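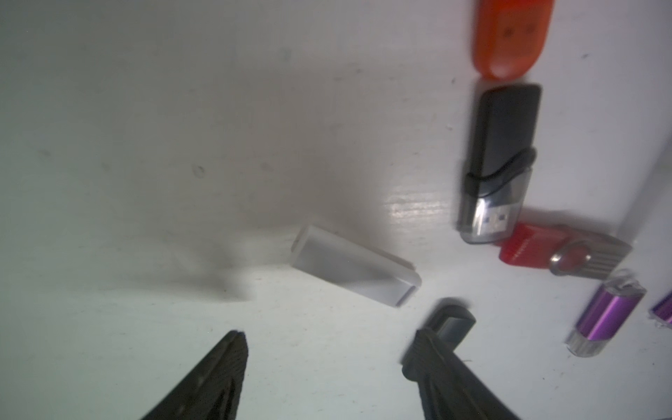 Page 25

Cell Log, Woltska Annex
17th January

The cell was released to the log at the start of the shift with one open item carried over from the previous page: uneven closing of the gripper on small parts. The Fliron controller was started in maintenance mode and the speed limit was set to 25 percent before any person entered the guarded area.

Both fingers were inspected in place. The ribbed surfaces were brushed along their length and wiped with the approved cloth. The right finger was found to have play at its base. The two mounting screws were removed, cleaned, refitted and tightened to the value on the cell card. The left finger required no adjustment.

The wrist camera lens was cleaned and the hand calibration was run 3 times. The first run was rejected by the controller; the second and third were accepted, and the third was stored as file 209.

Flash drives from the Novudent parts set were used on the white table for the check of approach and grip. The white drive was set apart on the open surface, with the colored drives grouped closely to the right. Glare from the painted surface remains a concern on that side, and the purple drives lie in a darker area than the others. It is recommended that the lamp be moved before the February inspection. The red drive with the swivel cover is to be kept in the set, as the metal sleeve is a useful test of exposure.

The table has small dents and specks at the upper left of the camera view. These were recorded under surface condition. No repainting is requested.

A spare pair of fingers has been requested from Paredes. The open item remains open until the cell has completed a full shift at normal speed.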